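From: Iñaki Villalobos
To: komard-users
Subject: Re: [komard-users] Anybody renewed the Komard kitchen pack?
Date: July

On a July afternoon, Mbeki wrote:

> Our license for the Komard kitchen pack is up at the end of the month
> and the renewal quote came in at 2,949, which is more than I paid for
> my first car. Before I take this upstairs I'd like to hear from anyone
> who has put real hours into the new release. Specifically:
>
> - is the contact stuff fixed or do small things still jitter
> - does the three-finger hand model behave, or is it the same hand
> with a new name
> - how is support these days
>
> We only do tabletop pick and place. No drawers, no doors, no pouring.
> Reply on list please, I suspect I'm not the only one with a quote
> sitting in the inbox.
>
> Mbeki

You aren't. Ours arrived the same week, with the same cheerful cover note about "growing together," and I've spent a good part of this month finding out how much we've grown. Long message follows. Skip to the end if you only want to know whether I signed.

Background for the people who joined after the great licensing thread: we're a small shop in Plelirside, we build grasp planners for other people's arms, and we use Komard for the part where you find out your planner is an idiot before it finds out on hardware. We've had the kitchen pack since the first release. The kitchen pack, for anyone still on the free tier, is the set of counters, cabinets and household clutter, plus the hand models, plus the task scripts that shuffle it all around between runs. You can buy the hands alone. You can't buy the clutter alone, which I've complained about here before and will again.

Installation. The new installer works. I want to be fair about this because I was very unfair about the old one. It wanted one reboot and asked for the license key once. It did quietly overwrite my config folder, so back that up first. There's a line about it in the release notes, under "Improvements."

Contacts. Small light objects at rest stay at rest now. In the last release I had a mug that would creep along a level counter like it had somewhere to be, and that's gone on all the scenes I tried. What isn't gone is the thing where two objects spawn a hair inside each other and one of them leaves the building. The shuffle script has a minimum gap setting that's supposed to prevent this. The default is zero. Set it to anything else.

The hand. It's not the same hand with a new name. The old model had the joint limits of a pair of salad tongs, and the fingertip pads were simple boxes no matter what you saw on screen. The pads now collide as the shape they're drawn, which costs you some speed and is worth it. Thumb friction is still set in a different file from everything else's friction. I've asked why. I've been told it's historical.

What I spent most of my time on was the shaker task, because it's close to what our customers want and it's the one that made us look silly last year. A salt shaker goes down on its side at some angle on the counter, other items get scattered nearby, and the hand has to go in and pick it up. Lying down is much nastier than standing. The body is faceted, so the pads like to settle on an edge instead of a flat, and the cap end is a different shape from the rest, so a grasp that looks centered on the model may not be centered on anything useful. 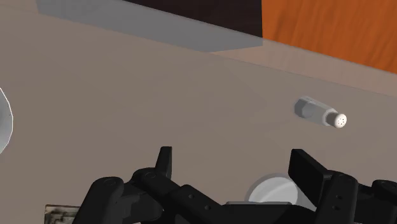
Mbeki wrote back to me off list, and said I could pass it on, that their shaker runs fail on approach long before friction comes into it, because the planner insists on coming in square to the counter and never lines up with the long axis. Same planner scores fine with the shaker standing. So they'd written the task off as broken and gone back to cans.

I don't think the task is broken. I think it's the first one in the pack that's any good, and it's rude about it. We had the same approach problem. There's a setting called align_mode in the task file which comes as "world." Change it to "object" and the pregrasp pose follows the thing you're trying to pick up, as you might have hoped. It's been in there for two releases and is documented in a comment in one of the sample scripts.

With that changed I ran 400 tries on the shaker, seed fixed, clutter on, same planner weights we shipped in the spring. I'm not going to post a success rate, because the last time I did that on this list somebody put it in a slide. I'll say that it went from embarrassing to something I'd show a customer if I was standing next to the screen and talking. The failures that are left are mostly the honest kind: the pads close, the shaker rolls a little, and the hand comes up with nothing and a very confident status message.

About that status message. The grasp_ok flag still reports what the fingers did, with no interest in whether anything is between them. Fingers closed, no errors, true. If you're scoring off that flag you are having a better year than you think. Check object height after the lift. The Dolurville people posted a little wrapper for it a while back, it's in the archive and still works, you only have to rename two calls.

Rendering, since somebody always asks. It's fine. Nice soft light, decent wood, and see-through objects render see-through without the sorting mess we used to get. The textures on some of the smaller items are still a bit whatever. If you're training on images, please randomize the lighting yourself, as the built-in randomizer has what I'd call a narrow idea of random. On our boxes nearly all the frame time goes to contacts anyway, so turning the pretty stuff off buys you less than you'd expect.

One more gripe. The camera presets are named by number and the numbers changed. What was the close view is now the side view, and what was the side view is a view of the floor. Old scripts run without a single warning. I generated a very large and very detailed set of pictures of the floor overnight, and if anybody has a use for those I'll let them go cheap.

Support. Mixed, and kinder than I'd remembered. I filed 2 tickets. The first was on the thumb friction file, and the answer came inside a day from somebody who had clearly run into it personally and was not happy either. The second was on the spawn overlap and has been "with engineering" long enough that I've started to picture engineering as a lake. The forum is better than the ticket system. Post your task file, post your seed, and leave out the paragraph about how much you pay, it doesn't speed anything up (I tested this).

On price. The quote they send first is for the full pack with the articulated stuff, meaning drawers, doors, the dishwasher nobody here has ever gotten open. If you only do tabletop, write back and ask for the tabletop seat. It isn't on the site. You get the same counters and clutter, same hands, same shuffle scripts, and you lose the cabinets as working objects, though they're still there to bump into. They didn't offer it until I asked for it by name, and I only knew the name because of a typo in an old invoice. I won't give our number since it was tied up with other things, but it was enough less that I stopped being sarcastic on the phone.

Is it worth it against rolling your own? We tried that, two summers ago. We got as far as a counter, a can, and a spoon that could not be picked up by anything, and then we had real work to do. The physics engine underneath is free and good. Modeling a hundred household objects with sane masses and collision shapes is a job, and I'd sooner pay somebody else to be bored by it. If you've got an intern with patience and a scale, your math may come out differently.

So, Mbeki, in your order: jitter yes fixed, with the gap setting; hand is new and better, mind the thumb; support okay, forum first. For tabletop only I'd renew, on the smaller seat, for one year. They'll push for three. They have a release planned for the winter that moves to a new scene format, and I'd like to see what that does to everybody's task files before I commit to anything with a "3" in it.

I did sign, for what it's worth, one seat for the year. If you try align_mode and the approach still comes in square, send me the task file and I'll run it here with our planner. Check that you don't have an older copy of the sample scripts earlier in your path, that one cost me an afternoon.

Also, whoever is still posting from the address with the auto-reply, it answers the list digest every night at 2. Please make it stop.

Iñaki

_______________________________________________
komard-users mailing list
To leave, send a message with "unsubscribe" in the subject. Sending it to the whole list does not work.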